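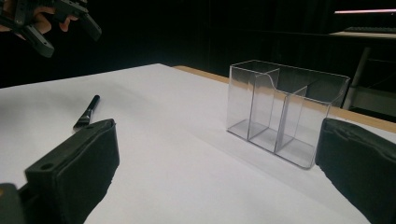 Page last changed: 11 January 2024

Carnov 2.8 adds handling for clear plastic

Grolen has released version 2.8 of Carnov, its perception and planning software for two-finger grippers. The main change is in how the software treats transparent objects such as acrylic desk organizers, which return poor depth readings and were often merged with the table surface in earlier versions.

The new module, Lillora, no longer relies on depth alone. It fits planes to the visible edges and highlights of clear panels, then passes the result to the planner as a closed volume with marked openings. Compartments narrower than the gripper are kept in the model but flagged as unreachable for the fingers. A thin object, such as a small brush, can still be lowered in by the handle if the clearance check passes.

Training used 777 recorded demonstrations made with hand-held grippers, with the view taken from the gripper itself. Sequences in which a padded finger hides part of the object were kept. Leif Solberg, who maintains the tracking code, said the hidden portions matter most at the point of grasp. "The tip of the brush goes behind the finger and the old tracker would drop it. We now hold the last pose estimate for up to 8 video samples and widen the uncertainty each time."

Two command-line tools are included. One replays a recording against the current model; the other lists every point where the planned path and the demonstrated path diverge. Both read the older Aasen log format, but write only the new one.

Curved dividers are still approximated by flat segments, and the colour calibration routine is unchanged. A fix for the divider model is planned for July.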